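Cómo elegir, conservar y cortar una piña entera

Tiempo de lectura: 3 minutos
Última actualización: 26 de noviembre de 2021

La piña no continúa madurando de forma apreciable después de la cosecha. El color de la cáscara puede cambiar en casa y la pulpa se ablanda, pero el contenido de azúcar queda prácticamente fijado en el momento del corte. La selección en el punto de venta determina por tanto la mayor parte del resultado.

Material necesario

- Una piña entera con corona.
- Cuchillo de hoja lisa o de sierra, más largo que el diámetro del fruto.
- Tabla con ranura perimetral para recoger el jugo.
- Recipiente con tapa hermética. Los de la serie Vekalow admiten media piña en rodajas.

1. Selección

Compare el peso de varias piezas de tamaño similar y escoja la más pesada. Presione con el pulgar cerca de la base: debe ceder ligeramente, sin hundirse. El olor en la base ha de ser dulce; una nota avinagrada indica fermentación. El color es un indicio secundario, pues existen variedades que se venden maduras con la cáscara verde.

Revise también las hojas. Una corona verde y firme corresponde a un fruto fresco. La prueba de arrancar una hoja central no es fiable y daña la pieza.

2. Manipulación

Sujete el fruto por los flancos, con las dos manos. No lo levante por la corona: el punto de unión puede ceder, sobre todo en piezas muy maduras. Los golpes producen zonas pardas que solo se detectan al abrir.
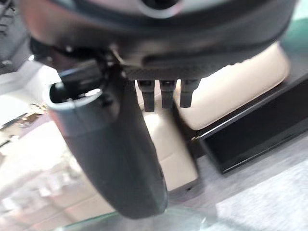
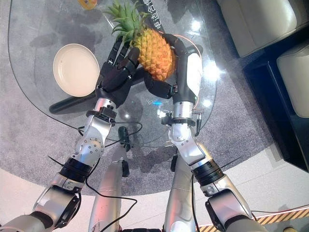
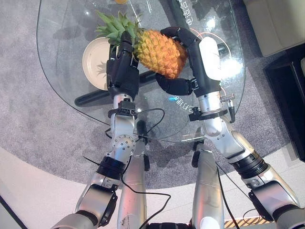
3. Conservación

Entera, a temperatura ambiente, aguanta hasta 3 días lejos del sol directo. En el frigorífico, sin cortar, hasta 6. Cortada, guárdela siempre tapada y en frío, y consúmala antes de que la pulpa pierda firmeza.

4. Lavado

Lave la cáscara bajo el grifo con un cepillo de cerdas duras antes de cortar. El cuchillo arrastra hacia la pulpa lo que haya en la superficie. Seque con papel - una cáscara mojada resbala sobre la tabla.

5. Corte

a) Tumbe la piña y retire la corona y la base con dos cortes rectos.
b) Apóyela en vertical sobre la base plana.
c) Retire la cáscara en tiras de arriba abajo, siguiendo la curva.
d) Elimine los ojos con cortes poco profundos en forma de V, en diagonal.
e) Divida en cuartos a lo largo y separe el corazón fibroso.

El corazón es comestible. Puede licuarse o cocerse con la cáscara lavada para preparar una infusión.

6. Congelación

Extienda los trozos en una bandeja, sin que se toquen, y congele durante 60 minutos antes de pasarlos a una bolsa. Así no forman bloque. La textura se resiente al descongelar - resérvelos para batidos, salsas o repostería.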